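**Ticket:** Left arm stops short of the panel during bench clearing
**Site:** Trerkard, records preparation room
**System:** Primus two-arm unit, simulation model
**Status:** Open – awaiting Forier

Staff on the late shift have asked for this fault to be settled before the unit takes over bench clearing in September. The simulated run was repeated at 14:00 with the same settings.

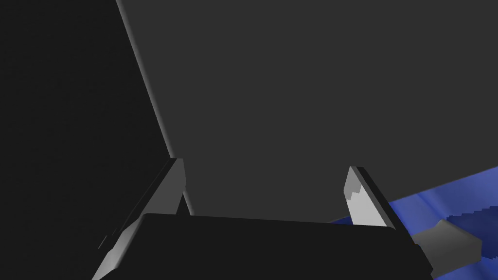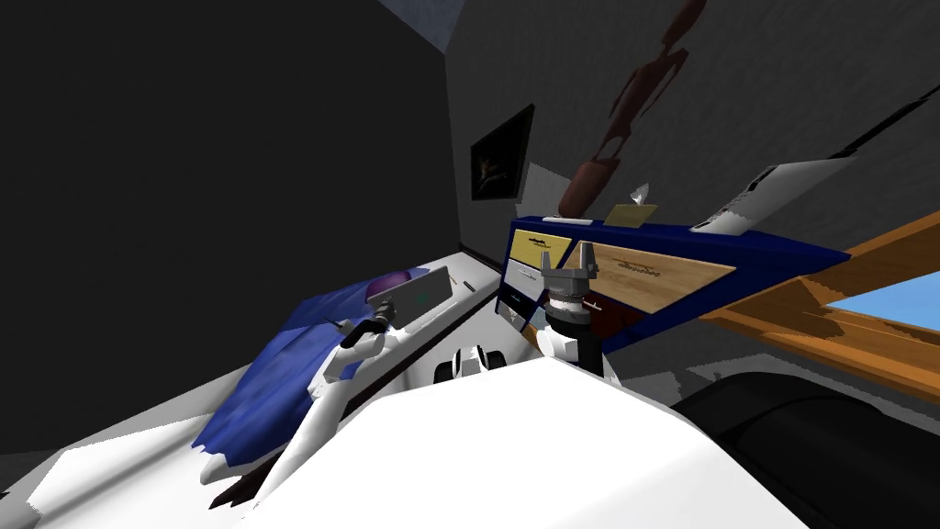
*Simulated views: left gripper, fingers open (first); both arms, with the blue cloth and the cabinet (second).*

**Log**

- Of 300 simulated attempts, 290 completed. The remainder ended in a time-out on the left arm.
- Grip force limit checked. No change required.
- Approach speed reduced for the left arm only. Five further attempts made, one of which timed out.
- Fault passed to Forier with the run records.

**Effect on staff**

Clearing stays a manual duty until this ticket is closed. Costigan has confirmed that the two clerks concerned will keep their present hours, and that training on the stop and release controls will go ahead as planned – attendance counts as working time. The revised duty sheet should not be issued yet.

**Next action:** Forier to advise on the time-out value.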